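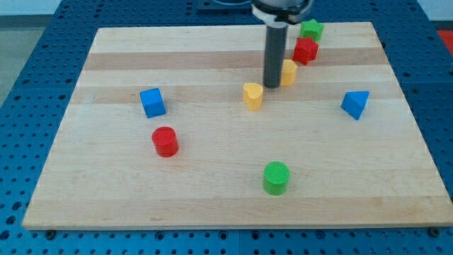

Nesrin Saraç asked whether the arm should carry a gripper at all, given that every task in the set is a push. The maintainers agreed in part: the mount has been kept, and a plain dark gray cylinder serves as the end effector for all recorded work.

Triter Tabletop Pushing Set
Release 2, September 2022

Summary
Triter is a set of recordings of a robot arm pushing colored blocks across a striped wooden board. The arm was assembled and is operated in the Cerham shared workshop. The release contains 3113 episodes, of which 1074 were recorded after the arm controller was replaced. The two groups are stored in separate folders and should not be merged without reading the section on known limits.

Setup
The board rests on a blue perforated table. The blocks are red, green, yellow and blue, and the shapes include stars, cylinders, a heart, a cube and a triangular prism. Operators spread the blocks by hand before each session — no fixed layout is used. Instructions are short written phrases, such as "push the blue cube toward the green cylinder" or "move the red star away from the heart." 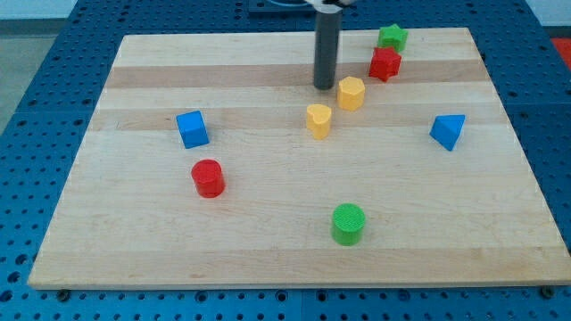
Known limits
The grain of the board runs across the direction of most pushes, and models trained on this set may not carry over to a smooth surface. Timestamps in the older folder drift by around 2 frames per episode. Blocks that fell from the board were left out of play until the session ended, and the episode notes record this.

Use and access
The data may be used for research and teaching. The Hepburn loader reads both folders; the older Fondetti format is no longer supported. Users who publish results are asked to state which folder was used.

Contact
Corrections should be sent to Jessie Paterson, with the episode number in the subject line.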